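Aug 1, 2024

Back room, continued from the last page. Spent the morning on the window and the ceiling, afternoon on the skirting and the walls. Writing it down while I still have the numbers.

Blind. The old bracket on the window recess was pulling out of the plaster on one side, so the roller sat low and rubbed when it came down. Took it off, filled both holes, let the filler go hard over lunch and redrilled 30 mm further in. Used the longer screws from the Gristow box. It now runs level. There is still a line of light down the side when it's closed. The cloth is a little narrower than the recess and no bracket will change that. Options are a side channel or leaving it alone. I would leave it alone unless the afternoon glare starts bothering people at the bench.

Ceiling. Wiped down the metal panels as far as the step ladder reaches. Dust sits in the grooves and a flat cloth only moves it along, so I went over to the soft brush on the vacuum, one groove at a time. Slow, but it comes off clean. The beam where the ceiling meets the wall needed two passes with a damp sponge. Did not do the far corner. Someone taller, or the bigger ladder from Flurnach if they will lend it again. 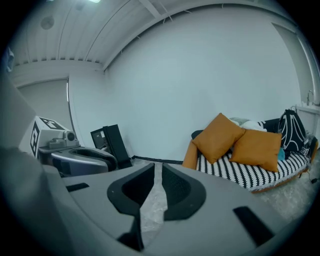

Walls. The white is holding up better than I expected. Scuffs near the floor came off with plain water and a sponge. The sugar soap left a dull patch the size of a hand behind the couch, so don't use it on this paint. It is the Skultenus matte from last October and there is half a can left, enough to touch up the patch. Stir it properly, the bottom was like putty.

Baseboard. Measured the back wall again before ordering more of the black strip, as I did not trust the old figure. One length had come loose and I took it off to check the back. It is 1,832 mm long and the glue had let go along most of it. Scraped, wiped, reglued with the Ankrah tube, weighted with paint cans. Should be left overnight. Also cut a short piece, 286 mm, to go in where the strip had split. First cut was 2 mm short. Kept that piece for the closet.

Floor. Swept, then mopped with just a cap of cleaner in the bucket. The speckle hides dirt very well, so sweep it even when it looks fine. I got nearly a full dustpan out of the edge along the back wall. Mop water changed twice.

Couch. Pulled it out for the baseboard and put it back a hand's width off the wall so it stops marking the paint. Please keep it there. Felt pads are on order.

Used up: filler, 13 screws, most of the glue. Added filler and glue to the shopping list.

Still open:
far corner of the ceiling
touch up the dull patch
take the weights off the baseboard tomorrow morning and check the joint
decide about the side channel for the blind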